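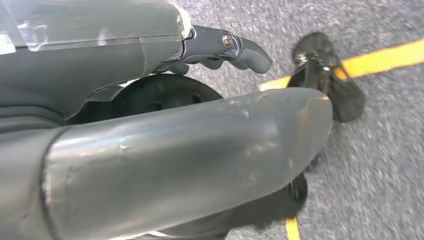 Sirdale Neighbours Help – Floors and Furnishings Group

Grey flecked office carpet, flattened and dull in the walkways. Clean it or give up?

Wulan Tarigan
Posted Mon 6 January

Hi all, long-time reader, first time posting in this group. We've taken over a big ground-floor room and it came with its carpet, the grey speckled low-pile stuff with lighter and darker flecks through it that seems to be in half the offices I've ever worked in. I don't mind the look of it at all. It goes with everything and it forgives a lot of crumbs.

My trouble is the walkway from the door to the back wall. The colour there is duller than the rest and it feels flat and a bit sticky under socks (yes, I went over it in my socks to check). I've vacuumed it to death and it comes up nice for a day, then goes grey-brown again. There's also a dark patch near the sink that I'm fairly sure is old coffee. I had a go at that with dish soap and a sponge before Christmas and it looked great! Two weeks later it was back and bigger than before.

I had one quote for ripping it out and putting down new, and it was $4,000, which we just don't have. The fellow said he'd throw in the underlay but I lifted a corner behind the door and there isn't any, it's glued straight to the slab. The room is 40 square metres if that helps.

So what I'd like to know is:
Can you get that sticky feeling out, or is the pile just worn?
Why does the coffee keep coming back?
Is it worth hiring a machine, or should I save the money for a pro?

We want to be moved in properly by February, so I've got a few weekends to play with. I'm happy to get down on my knees and scrub if that's what it takes.

Thanks in advance – Wulan

Daithí McGrath

Just hire a machine and go over it twice. Did ours last year, came up 100 percent. Don't bother with the pros, they use the same gear and charge you for the van.

In-ho Yeon

Hi Wulan, I looked after floors in a school for a good while and I've met a lot of that carpet. The good news is that sticky and dull is nearly always old detergent. Somebody shampooed it once upon a time, didn't rinse it, and the leftover soap has been grabbing dirt off people's shoes ever since. Your pile could be worn as well, but you won't know until the soap is out.

Easy way to check: pour a cup of warm water on a small bit of the walkway and rub it with a white cloth. If it foams, you've got soap in there. If the cloth comes up brown with no foam, it's plain old dirt.

The coffee is a different thing. What you've got is called wicking. The spill went down to the backing years ago and dried there. You wet it from the top, cleaned the tips of the fibres, and while it dried the stuff from underneath travelled up and settled on top again. Your dish soap won't have helped either, sorry! It leaves a residue and that patch will now pick up dirt faster than its surroundings.

What I'd do, in this order:

Vacuum slowly. Slower than you think. Go up and down and then across, and empty the canister first. Low pile holds a surprising amount of grit down at the base.

Do the walkway with plain warm water in the extraction machine, no shampoo at all. Keep going over the same strip until the water in the dirty tank stops foaming. It's boring. Put some music on.

If it still looks dull after that, use a small amount of extraction cleaner at the weakest mix on the bottle, then rinse with plain water again. A splash of white vinegar in the last rinse is what we used to do, and it does seem to take the last of the soap off. Try a corner first.

For the coffee, dampen the patch (damp, please don't soak it), blot, then fold a white towel a few times, lay it on top and put something heavy on it overnight. A box of books with a plastic bag under it works well. The stain wicks up into the towel instead of into your carpet. You may have to do it two or three nights running.

Go easy on the water everywhere. Glued straight to concrete, it'll dry slowly, and if you flood it you can loosen the glue and end up with a bubble or a smell. Windows open, fans on, and keep people off till the next day. If you have to walk on it, clean shoes or clean socks.

And brush it afterwards! A stiff nylon brush, all in one direction, while it's still a bit damp. It lifts the flattened pile more than you'd expect, although it won't bring back fibre that's properly worn through.

On machine or pro, I'd try the hire machine on a weekend first. Ours from Brurari Hire was fine but heavy, so get someone to help you lift it out of the car. Skip the bottle they try to sell you at the counter.

Florian Hofstetter

Agree with In-ho on nearly everything. I'd only add that I paid for a pro on ours, a room a bit bigger than yours, and it cost $162 on a quiet weekday. They did the whole lot before lunch. By the time you've hired the machine, bought cleaner and lost a Saturday, the gap isn't that big. Ask them whether they rinse, and if they get vague about it, ring someone else.

Also, put a proper mat at the door. A long one, so people get a few steps on it. Most of your walkway dirt is coming in on shoes.

Wulan Tarigan

Thank you all so much! I did the cup of water test tonight and it foamed like a bubble bath, so there's my sticky feeling. The towel is down on the coffee patch with two boxes of printer paper on top. I've booked the machine for Saturday, and Florian, could you message me the name of your cleaner in case I make a mess of it?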